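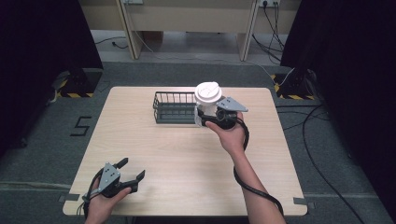 그림 1. 뚜껑 덮은 흰색 일회용 컵과 철망 바구니. 나뭇결 탁자 위.

컵 하나를 어디에 둘 것인가: 공용 탁자 정리 방식 비교
생활공간디자인 수업 기말 보고서
조원: 야스민 엘 카팁, 아닉 딜런, 마테 보드나르
제출일: 2025년 2월 22일

1. 주제를 정한 과정
우리 조의 처음 주제는 '미래의 주방'이었다. 첫 회의에서 한 시간 동안 미래의 주방을 이야기했고, 그동안 탁자 위에 일회용 컵이 계속 쌓였다. 아닉이 컵을 치우다가 주제를 바꾸자고 했다. 반대 의견은 없었다. 다들 치우기 싫었던 것 같다.
바뀐 주제는 여럿이 쓰는 탁자에서 마시던 컵을 어디에 두느냐이다. 다 마신 컵은 버리면 되지만 남은 음료가 든 컵은 버리기도 애매하고 그냥 두기도 애매하다. 조사 장소인 일게이트 스튜디오의 탁자에는 이런 컵이 늘 있다.

2. 준비물
바구니는 짙은 회색 철망으로 된 낮은 직사각형이고 위가 트여 있다. 예산은 3,000원이었는데, 이 돈으로 살 수 있는 바구니를 찾느라 보고서 쓰는 시간보다 오래 걸렸다. 컵은 뚜껑이 있는 흰색 일회용 컵으로 통일했다. 개인 컵을 쓰면 주인이 유난히 조심하게 되어 비교가 안 된다.
탁자는 스튜디오에 있던 것을 그대로 썼다. 모서리가 둥글어서 지나가다 부딪혀도 덜 아프다. 마테가 확인했다.

3. 방법
배치는 3가지로 나누었다.
가. 바구니 없이 아무 데나 두기
나. 바구니를 탁자 앞쪽 가장자리에 두기
다. 바구니를 탁자 안쪽 가운데에 두기
스튜디오를 쓰는 학생 13명에게 배치마다 컵을 두고 다시 가져가게 한 뒤 불편한 점을 적어 달라고 했다. 정리하라는 말은 하지 않았다. 말하면 정리하기 때문이다.

4. 결과
가 배치에서는 컵이 예상대로 퍼졌다. 가장 인기 있는 자리는 노트북 바로 옆, 즉 가장 위험한 자리였다. 나 배치는 손이 금방 닿아 편하다는 의견이 많았지만 옷소매가 바구니에 걸린다는 불만도 나왔다. 다 배치에서는 컵을 바구니 안까지 넣지 않고 바로 옆에 붙여 두는 사람이 꽤 있었다. 야스민은 이를 '심리적 수납'이라고 불렀고, 지도해 주신 마나즈 하셰미 선생님은 용어를 새로 만들지 말라고 하셨다.
뚜껑에 대한 의견도 뜻밖에 많았다. 뚜껑이 있으면 안심이 되어 아무 데나 두게 된다는 답과, 뚜껑이 있어야 바구니에 넣을 마음이 난다는 답이 비슷하게 나왔다. 우리는 이 둘을 화해시키지 못했다.

5. 논의
컵을 넣고 꺼내려면 컵 높이만큼은 들어 올릴 필요가 없고 철망 높이만 넘기면 된다. 그래서 벽이 낮은 바구니가 유리하다고 보았다. 대신 낮은 바구니는 컵을 잘 붙잡아 주지 못한다. 철망 바닥에서 컵이 기우뚱한다는 의견이 있어 바닥에 깔 얇은 판을 시험해 보고 싶었으나 예산을 이미 다 썼다.

6. 한계와 이후 계획
참여자가 모두 같은 수업을 듣는 학생이고, 그중 셸던 그레월은 세 배치 모두에 "괜찮음"이라고만 적었다. 4월에는 바닥판을 넣은 바구니로 다 배치만 다시 해 볼 예정이다. 바구니는 지금도 그 탁자에서 쓰고 있으며, 지난주에는 안에 충전기와 귤이 들어 있었다.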